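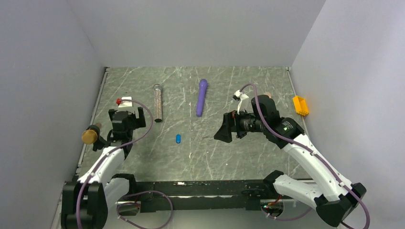 Grey marble pattern with thin white veins, against plain light grey walls.

Section 3: Covering a worktop with Kabbaj film

Right, the big one! If you've come straight here and skipped Section 2 (measuring up and ordering), please pop back and do the measuring bit first. I've had plenty of messages from people with a lovely clean worktop, a free afternoon and a roll that's a hand's width short.

These instructions are for the Kabbaj sticky-backed film in any of the stone patterns. The plain colours go on in the same way but they show every speck of dust, so take even more care with the cleaning. The wood patterns have a grain you need to line up, and I deal with those separately in Section 5.

What you'll need

The film, obviously
The felt-edged squeegee from the kit (the orange one, not the hard clear one)
A snap-off knife and a fresh packet of blades
A long metal ruler
Sugar soap and two sponges
Lint-free cloths, or an old cotton pillowcase cut up
Fine filler and a small filling knife
Sandpaper, 200 grit
A spray bottle with clean water and a tiny drop of washing-up liquid
A hairdryer
Masking tape
A second pair of hands for anything longer than your own reach

Note: the older Stiveck kits came with a hard squeegee only. You can still use it, but wrap it in a bit of cloth and tape the cloth at the back, or it'll leave fine shiny lines on the matt films that you'll notice every morning when the sun comes in low.

Before you start

3.1 Check what's under there. The film likes something smooth, hard and sealed. Old worktops with a sound surface are fine, painted boards are fine once the paint has had a good week or more to harden, and glazed tiles are fine if you fill the grout lines flush. It does not like bare chipboard, oiled wood, or anything with a crumbly edge. If you aren't sure, stick a strip of masking tape down firmly, leave it overnight and pull it off. If bits of worktop come with it, seal the surface and try again.

3.2 Turn the heating on. I do mine with the room comfortably warm, and I leave the roll lying flat in the same room from the night before. Cold film is stiff and sulky and doesn't want to go round corners. I once tried it in my mate's unheated workshop out at Tonderdale in October and ended up doing the whole lot twice.

3.3 Clear everything. I mean the kettle, the bread bin, the knife block, the little pot of pens, the lot. You can't work round things. Take off any end caps or metal trims if they unscrew, and put the screws in a mug so they don't wander.

Cleaning and filling

3.4 Wash the whole surface with sugar soap, then wash it again with the second sponge and clean water. Do the front edge and the first bit of the underside too, where greasy fingers go.

3.5 Run your palm over it with your eyes shut. It sounds daft but your hand finds lumps your eyes don't! Mark each one with a bit of masking tape.

3.6 Scrape off the lumps and fill the dips. Chips along the front edge need a bit more patience: fill them slightly proud, let the filler go properly hard, then sand back to the line of the edge.

3.7 Give the whole surface a light rub with the 200 grit, just enough to take the shine off. Wipe down with a damp cloth, wait, then wipe with a dry one. Let it dry completely before you carry on. I usually have lunch here.

Caution: if your worktop or the wall behind it is old and you don't know what's in the paint, don't sand it. Get it checked first.

Caution: turn off the power at the board before you loosen any socket plates, and don't spray water anywhere near them. If your sockets are set into the worktop itself, I'd get an electrician in for that part.

Cutting to size

3.8 Unroll the film face down on a clean floor. A spare bedroom carpet is no good, the fluff gets everywhere. I use the hall.

3.9 Measure the worktop again. Add 10 cm to the length and the same to the depth. That gives you enough for the front edge, a tuck underneath, and a bit of wonkiness at the wall. Walls are never straight, mine certainly aren't.

3.10 Mark with pencil on the backing paper using the printed grid, then cut along the metal ruler in one pass. Snap off a new blade for each long cut. I know it feels wasteful, but a tired blade drags and you get a ragged little edge that lifts later.

3.11 If you need a join, think about where the veins run before you cut anything. On the marble patterns the design repeats, but the veins wander, so a straight join across the middle of a thick vein will jump out at you. Slide the two pieces over each other until you find somewhere quiet in the pattern. On the Gramham pattern (the darker one with the wide streaks) I've never managed an invisible join and I now just put it behind the toaster.

Laying the film

3.12 Lay the cut piece in place with the backing still on and check it from where you'd normally stand. Happy? Tape the back edge to the wall with masking tape in a few places so it acts like a hinge.

3.13 Fold the film back on itself from one end and peel away a strip of backing about as wide as your hand. Fold the backing under with a sharp crease.

3.14 Mist the bare worktop very lightly with the spray bottle. You want a fine haze and no puddles. This gives you a few moments to nudge the film before it grabs. (Old hands go dry. I still don't, and I've done more kitchens than I care to remember.)

Note: never mist over fresh filler. Those spots go on dry.

3.15 Lower the film and press it down from the middle outwards with the felt edge of the squeegee. Short overlapping strokes, medium pressure. Your helper holds the rest of the film up and slightly taut, and slowly pulls the backing out from under as you go. Agree beforehand who says "stop".

3.16 Keep going to the far end without a break if you can. If you must stop, stop at a join or a corner. A pause halfway along can leave a faint line.

3.17 If you catch a big bubble or a crease, lift the film gently back to that point and lay it again. Lift it low and slow. If you yank it upwards it stretches, and stretched film won't go back down flat however nicely you ask.

3.18 Small bubbles can wait. Lots of them go on their own over the next few days. Any still there after that can be pricked at the edge with a pin, very shallow, and smoothed towards the hole with a thumb.

Edges and corners

3.19 Warm the front edge with the hairdryer on its middle setting, keeping it moving all the time, until the film goes soft and droopy. Roll it over the edge with your palm, then squeegee along the front face, then tuck the spare underneath and press hard.

3.20 For a square outside corner, do it like the end of a parcel: one side flat, cut out the little triangle of spare, then fold the second side over so it overlaps by a sliver. Keep the overlap on the side people don't look at.

3.21 For a rounded corner, heat and stretch, a bit at a time. Please don't rush this one. It took me several spoiled corners before I got the knack, so have a practice on an offcut wrapped round a shelf.

3.22 At the wall, push the film into the angle with the back of the ruler and trim along it. Finish with a thin bead of clear sealant if the worktop is anywhere near a sink.

Caution: don't fit the film within 3 cm of a gas hob, and don't use it on any surface that gets a hot pan straight from the ring. It softens with heat, as you've just found out with the hairdryer.

Leaving it alone

3.23 Go over every edge once more, firmly, with a dry cloth. Then leave it for 7 days before you wash it or stand anything heavy on it. You can use the kitchen, just be gentle, and keep the dish rack on the table for now.

3.24 Keep your offcuts! Roll them up with the pattern on the outside, pop an elastic band round, and write the batch number on the band's label. Patterns do vary a little from batch to batch and an offcut is the only thing that's sure to match if you ever need a patch.

If something's gone wrong

An edge is lifting. Warm it, press it, hold it down with masking tape overnight. If it lifts again there's dust or grease under it. Peel back the loose part only, clean both faces with a barely damp cloth, let them dry and have another go.

There's a hard little bump. That'll be grit. You can live with it or cut a tiny slit along a vein, get it out with tweezers and press the film closed. Along a vein the cut hardly shows.

The surface looks cloudy. Probably a bit of water still under there. Give it the full week before you worry.

The two halves of a join have crept apart. It was stretched when it went down. Lay a narrow strip over the gap, cut along a vein line if you can find one, and be a bit lighter with the pull on the next job.

You've cut through to the worktop underneath while trimming. We've all done it. Touch in the line with a matching wax stick and carry on.

Everyday cleaning, stains and what to do about turmeric are in Section 4.

Dinesh Sachdeva
Last changed 24 January 2019: new wording at 3.14 and the hob distance added to the caution after 3.22.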